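Mellier removals box hire: a review after a house move

When we moved from a two-bedroom flat in Brindholm to a house 90 miles away, I had planned to do what I did the last three times, which was to collect boxes from the supermarket for a month and buy tape. My partner did not want the hall full of banana boxes again, so we hired plastic crates from Mellier. I paid for them myself at the normal rate and have no connection with the firm.

What you hire

The standard Mellier crate is a lidded plastic tote, the kind offices use. The lid is in two flaps joined at the long sides and they fold into each other. You order by the pack, and the packs are sized by bedroom. The site suggested the two-bedroom pack plus a wardrobe add-on. We took both. A wheeled dolly comes with each pack, and a bag of plastic ties for the lids.

Hire is for a fixed period of two weeks, with delivery to the old address and collection from the new one. If the two are in different collection areas you pay a transfer fee. Ours were. The full bill came to £203, made up of the pack, the wardrobe crates, the transfer and a stair charge because the flat was on the second floor without a lift.

That is more than cardboard. A set of new double-walled boxes, with tape and paper, would have been a good deal cheaper, and second-hand ones cheaper still. Anyone moving on a tight budget can stop reading here and go to the supermarket.
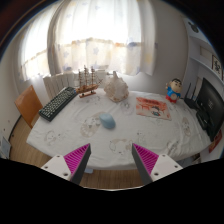
Ordering and delivery

Booking online took a quarter of an hour. The site asks for both postcodes, floor levels, whether there is parking and the moving date. It did not let me enter a date for collection separately, so I rang. The woman I spoke to was helpful and moved it by two days without charging.

Delivery was in the morning slot, between 8am and noon, and the driver came at twenty to twelve. He brought the crates up nested in stacks. They take up very little floor space before they are filled. I could start packing straight away, with no building or taping, and this was the part I liked most. On a previous move I spent most of an evening putting boxes together.

The crates were clean but not new. Several had old labels on them, some with other people's room names still written on, and it took a while with warm water to get those off. One lid had a split hinge. I used that crate for shoes.

Packing

The crates are all the same height and they stack four high without leaning. Books are the danger. A crate full of paperbacks is too heavy for one person to lift safely, and the printed card says to fill to half and top up with something light. I ignored this for the first two and then had to unpack them again.

For china and glass they are very good. The sides don't bulge and nothing gets crushed from above. You still need paper or towels between things, as the inside is hard and smooth and anything loose will slide. We wrapped the good plates in tea towels and lost one saucer, and that was my doing when I was unpacking.

They are poor for odd shapes. Lampshades, the ironing board, a floor-standing fan and most of the garden things had to travel separately. Pictures and mirrors too. I would still buy four or five large cardboard boxes for duvets and cushions, because bedding fills a crate quickly and you end up paying to hire a strong plastic tub for something that could go in a bin bag.

The wardrobe crates were a disappointment. They are tall, with a metal rail across the top, and the rail on one of ours would not sit in its slots. Clothes dropped off it in the van. I would leave them out next time and carry the hangers in bundles.

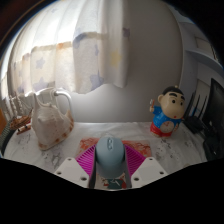
On the day

The removal firm, Primora, had handled this type of crate before and said they preferred them. With the dolly they could take a full stack across the car park in one go. The stairs were slower, one crate at a time, as with any box. Loading was finished by 11am, an hour ahead of their estimate, and I think the crates had something to do with that. They charge by the hour, so a little of the hire cost came back to us there.

The plastic ties are worth using. I skipped them on a few crates and the lids lifted when they were carried at an angle. You need scissors or pliers at the other end to cut them, so keep a pair in your coat or in the car. Ours were in a crate, with a tie on it.

Labels are not supplied unless you pay extra. Masking tape on the short end works and peels off cleanly if you do it within the fortnight. Don't write directly on the plastic, as there is a cleaning charge.

Unpacking against a deadline

Having to give the crates back is either the best or the worst thing about them. We have moved before and still had sealed boxes in the spare room a year later. This time everything had to be out by the collection date. For most of the house that was useful. For the room I work in it was a nuisance, as the shelves had not arrived and the contents of six crates ended up in piles on the floor.

An extra week can be bought, but you have to ask before the last three days of the hire. I missed this. Late crates are charged by the day, each, and with a full pack it would mount up quickly.

Collection

The collection was less smooth than the delivery. The slot was for the afternoon, and at five o'clock nothing had come. I rang and was told that the driver covering our area had us down for the following morning. He did come then, counted the crates and gave me a receipt. I was not charged for the extra day, but I had taken the afternoon off for it. A week later I wrote in to say so and had a reply from Muireann Phelan in their customer office, who refunded the stair charge. I thought that was fair.

How it compares

I got a quote from Mondal as well. Their crates are a bit smaller and the hire is for three weeks, and they were cheaper for a local move. They wouldn't collect from our new postcode, so that settled it. If you are staying in the same town I would ask them first. When I looked, Mellier had 1,323 customer reviews on its own site, and the complaints among the ones I read were nearly all to do with collection times, much the same as mine.

Would I use them again?

Yes, for a full household move with removal men paid by the hour. For a one-bedroom flat with a friend and a hired van I would stay with cardboard.

Good points: strong, quick to fill, stack properly, nothing to throw away afterwards.

Bad points: price over a long distance, wardrobe crates, vague collection slot, short hire period.

Four out of five for the crates, three for the service.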